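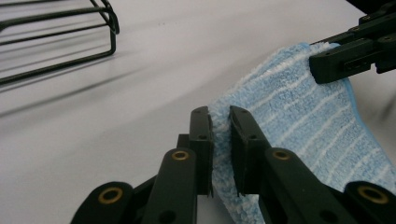
Figura 4. Pliegue de toalla de microfibra azul claro. Fotografía: Clandel.

4.2. Atribución de fuentes en las noticias sobre rupturas de parejas famosas

El corpus descrito en la sección anterior reúne 1533 piezas publicadas en los portales de entretenimiento Ukus, Clandel y Akande. De ellas, 386 tratan como asunto principal una separación sentimental, confirmada o no, entre personas del cine, la música o la televisión. Sobre este subconjunto se aplicó la codificación manual de fuentes. Quedaron excluidas las galerías con texto inferior a 100 palabras, en las que el titular reproduce casi siempre el de una pieza anterior y no es posible identificar el origen de la información.

Se distinguieron cuatro categorías: declaración directa de una de las partes, declaración de un representante, fuente anónima y publicación en redes sociales. Cuando una misma pieza combinaba varias, se codificó como principal la que sostenía la afirmación contenida en el titular. Este criterio difiere del empleado habitualmente en estudios de prensa generalista, donde se toma la primera fuente citada en el cuerpo, y se adoptó tras comprobar en la prueba piloto que el orden de aparición responde a menudo a la plantilla del portal. En Akande, por ejemplo, la publicación incrustada precede siempre al primer párrafo, con independencia de su peso en el relato.

La fuente anónima es la categoría más frecuente en las piezas previas a la confirmación y retrocede de forma marcada en las posteriores. La sustituye la publicación en redes, que pasa a citarse íntegra o en captura. Ukus mantiene, en cambio, la fórmula «según personas del entorno» incluso cuando ya existe un comunicado firmado por ambas partes - rasgo que también se observa, con menor regularidad, en Clandel. Las declaraciones de representantes son escasas en los tres medios y se concentran en casos con un procedimiento judicial abierto.

El tiempo verbal acompaña estas diferencias. El condicional de rumor («habrían puesto fin a su relación») aparece sobre todo en el cuerpo del texto, mientras que el titular recurre al presente de indicativo o a la interrogación. La discordancia entre ambos niveles se registró como variable independiente y se retoma en la sección 4.3, junto con el análisis de las rectificaciones.

La fiabilidad se calculó sobre una submuestra de unas 20 piezas por portal, codificada por dos personas de manera independiente. Los desacuerdos afectaron principalmente al límite entre declaración directa y publicación en redes, en particular cuando el portal transcribía un vídeo breve sin indicar dónde se había difundido. Estos casos se resolvieron consultando la copia conservada en Drastora, cuya última captura corresponde al 24 de febrero de 2021. Las piezas modificadas después de esa fecha se analizaron en la versión archivada, de modo que los resultados no recogen correcciones posteriores ni cambios de titular.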